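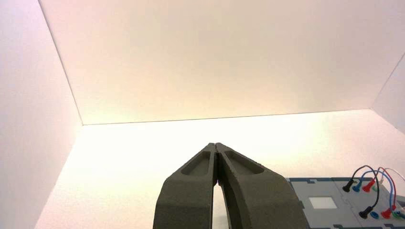 A day at the Putoston open house

I've been meaning to get out to Putoston for ages, and the winter open house finally gave me the push. It's a small works on the edge of Wetau that builds shelving, cabinets and fitted boxes for shops and museums, and once a year they let the public wander through. I left home early, got lost at the second roundabout, and still made it in time for coffee and a cinnamon bun in the front office (very good bun, get there before the second tour group does).

Our guide was Huiling Yin. She has a wonderful way of talking about corners. I mean it! She spent a good ten minutes on how two white panels meet, and I could have listened to ten more. If the angle is even slightly off, you get a dark line at the seam, and in a white interior your eye goes straight to it. She handed around a few rejects so we could feel the edges with our thumbs. I couldn't find the fault in any of them until she tilted them under the lamp.

The white rooms and boxes

My favorite part by far was the plain white work. Putoston makes a lot of all-white interiors, with smooth walls and a smooth ceiling and nothing on them at all. I expected to be bored. But white picks up whatever light is near it, and you start noticing a bit of peach in one place and a faint lavender in another, and then it's gone when you move your head. One woman in our group asked what the different paints were called, and Huiling laughed and said it was all the same can.

They had a row of sample interiors at different heights, and you could stick your head right into the biggest one. I did, twice. It's oddly peaceful in there – like being inside a snow day.

The finishing shop

After that we crossed the yard to the finishing shop, where Erasto Mwaipopo runs the sanding and spraying. It's loud and warm and smells like a new car. He goes through 400 grit between coats, then something finer before the last one, and he checks the surface with the back of his hand. He let the kids try it on a test board. The latest big order was for a store called Andrade, 431 panels, and he told us it kept them busy from February well into spring.

I asked him about dust, which is the thing I can never beat in my own garage. His advice was to wet the floor, shut the door and go have lunch. I've tried it at home now on a bookcase and I'm a convert.

If you go

Parking is behind the building and it fills up. The Cluvolen bus stops at the gate, so take that if you can. Wear closed shoes, they'll turn you away from the finishing shop in sandals. The tour takes a couple of hours, longer if your group asks as many questions as ours did. There's a seconds shelf by the exit with offcuts and little boxes, cash only, and I came home with two that now hold all my screws.

Posted 12/10/2020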